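Home Projects Files Wiki Issues Log in

# clamp-pick: README and data card

Posted April 21, 2023 by the Nultley bench

## What this is

A set of short recordings of small hardware being picked up and put down by hand, with a gripper held in the fist, plus the scripts that turn those recordings into something a cheap arm might learn from. The arm is a Clilberg desktop kit, bought second hand in October and still missing a proper base plate. The gripper is home-made. The training code is a lightly patched copy of Prondetura, and if you have used that before you can skip most of the setup section.

I should say early that I don't believe half of what gets claimed for this way of working. You wave a gripper at your kitchen table for a few evenings, the story goes, and the arm picks up the skill. Mine has picked up a skill of sorts. It will close on a hose clamp if the clamp is lying flat, near the middle, with the screw housing to one side. Ask it for much more and it pinches the cloth.

## What's in it

- 1043 recordings, one folder each
- 12 of those folders are marked `bad` and kept on purpose, so you can test whatever filter you write
- jaw opening, logged by a small encoder that drifts when it warms up
- a plain text note per folder, where I remembered to write one

There is no force data. I had a sensor in the left jaw for a while and took it out after its readings stopped agreeing with a kitchen scale.

## The gripper

Two jaws, black, blue rubber pads on the inner faces, four screws showing on each. I tried bare plastic first and anything with a thin metal edge skated straight out. The rubber is better. It also grabs fabric, and a good share of the failures come from that.

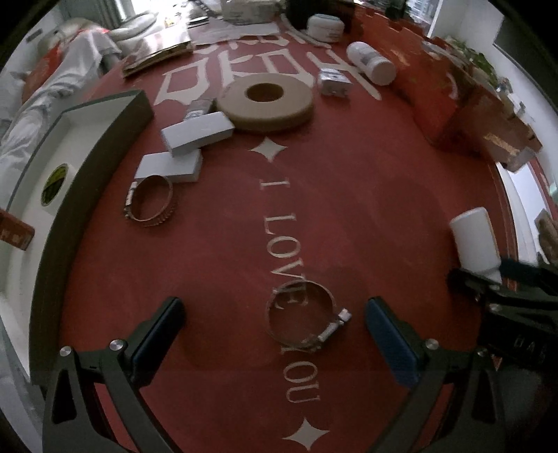 Güneş, on the issues page, wrote that a printed tablecloth was asking for trouble, and that a model trained over big beige letters on red would learn the letters long before it learned the clamp. The same comment asked for a second set on a plain grey mat, and said no success rate should be published until one existed.

I think that is fair, and I have not published one. My answer at the time was that real tables have writing and clutter on them, so the data should too. That only holds if the clutter changes between sessions, and mine hardly does. One cloth, one room, mostly daylight. When I put the clamp on bare wood the arm hovered over it and then wandered off to the left. Draw your own conclusions.

## Why hose clamps

They are awkward in a useful way. The band is thin and shiny, the housing is the only part with any bulk, and the outline changes a lot when you turn it. They also cost next to nothing. A clamp pinched by the band will often swing round in the jaws, and the encoder can't see that at all. I have marked those as `slip` where I noticed. I will have missed plenty.

## Setup

1. Clone the repo and unpack the recordings beside it, not inside it.
2. Run `check.py`. It complains about the bad folders, as it should.
3. Run `jaw_zero.py` before anything else touches the encoder values.
4. Train with the settings in `small.cfg`. The ones in `big.cfg` are left over from a machine I no longer have the use of.

Version 2 of the format is what you want. Version 3 exists on a branch and changes the time stamps, and I regret starting it.

## Known problems

- Video and jaw log slide apart on longer recordings. A fixed offset helps with the short ones and does nothing for the rest.
- My right hand did nearly all of the work, so approaches come in at much the same angle every time.
- "Put down" and "dropped" share a label. Sorting them out is on the list – it has been on the list since winter.
- The Clilberg wrist turns less far than a human one. Some recorded moves can't be copied by the arm, and the converter clips them without warning you.

## Should you use it

For checking that your loading code works, yes. For pre-training, maybe, mixed with something broader. As proof that hand-held recording is enough to teach an arm a fiddly pick, no, and please don't cite it for that. I have seen one write-up do so already, quoting my best clip and leaving out the section you have just read.

Bug reports are welcome. Results from a different table are more welcome, even poor ones, as long as you say what surface you used and how the clamps were lying at the start.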